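3.2 Koffer, Kordeln und Tücher

Zugegeben, Transportkoffer sind kein Thema, mit dem man auf Tagungen glänzt. Ich habe mich trotzdem in sie verguckt, und zwar bei der Bestandsaufnahme in Prastmont, wo wir 57 Behältnisse und 42 Textilien durchgegangen sind (die Liste aus Dullberg kam erst im September dazu und steht im Anhang). Mich interessierte, wie Leute ihre Sachen im Alltag kenntlich machen und abdecken. Quezada schlägt dafür Etiketten vor, klar, aber in der Praxis hängt dann doch eher ein Band oder eine Quaste am Griff – das erkennt man eben schon von der Tür aus.

Bei den Tüchern wird es unordentlicher. Im Brernero-Schema zählt ein Tuch entweder als Verpackung oder als Abdeckung, und ich saß ziemlich lange vor sieben Stücken, die in keine der beiden Spalten wollten. Ich habe sie am Ende als »hängend« geführt. Schön ist das nicht, aber für den Vergleich der Kanten und Falten reicht es (siehe Abb. 4). 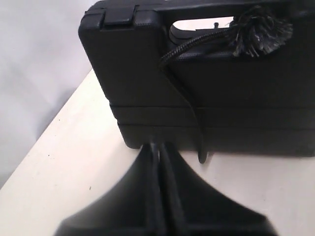
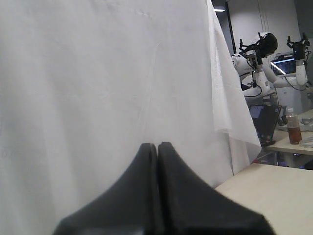

Abb. 4: Schwarzer Hartschalenkoffer mit geflochtener Kordel und Quaste (erstes Bild); weißes Tuch mit ausgefranstem Saum knapp über der Tischplatte (zweites Bild).

3.3 Kodierung der Verschlüsse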